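Student Work > Family and Consumer Studies > Project Reports

Filed under: Home & Seasons, Family Life, Term Projects

Getting a Household Ready for a New Season: A Survey of Families in Plaltdale

Ornella Gatti

1. Background

Most families I know change something at home when the weather turns. Coats come out, bedtimes move, the food gets heavier. My project looked at how parents with a child under two handle this change, and whether having recently moved makes a difference. The idea came from my placement at the Hokow family center in Oltatthorpe, where parents talked a lot about closets and very little about anything else on my list of topics.

2. Method

I wrote a short paper survey and left it at the Hokow center and at the Teixeira library branch in Plaltdale. It was out for all of September. I got back 164 surveys and used 151 of them. The others were missing the page on housing, so I could not sort them. I also did two longer interviews, both with mothers who had moved over the summer.

The survey asked what people bought, what they stored, what they gave away, and which seasonal habits they kept up after the baby came. The last question was open. I typed up every answer to it, which came to 859 separate items, because most people listed several.

3. Results

Clothing was the biggest job for nearly everyone. Babies outgrow things between seasons, so last year's sweaters are no use, and parents often did not know what size to buy ahead. Hand-me-downs helped, but they tended to come in the wrong season.

Families who had moved put off decorating. They still cooked the same fall food as before – soup and baked apples came up again and again – even when the kitchen was half in boxes. One mother said the slow cooker was the first thing she unpacked and the crib sheets were the last thing she found.

Parents going back to work wrote more about mornings than about holidays. Several said they now lay out clothes and pack bottles at 9 p.m.

4. Sorting the answers

I grouped the open answers under food, clothes, outings, decorating and sleep. I did this on a whiteboard first and then in a spreadsheet. Some answers fit in more than one group, such as "pumpkin patch in matching hats," and I put those under whichever part was written first.
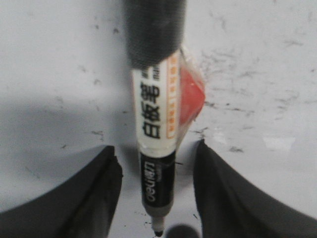 5. Problems

The survey was only in English, and it only reached people who already visit the center or the library. I should have asked how old the older children were. School start dates clearly matter, and I have no way to pull that out of the answers now.

6. Next steps

I would like to run the survey again in March, with the housing question on the first page, and ask the same two mothers how the winter went.

Related reports
Packed Lunches and Picky Eaters
Sharing a Bedroom: Siblings in Small Apartments
What Grandparents Keep in the Attic
Planning a First Birthday at Home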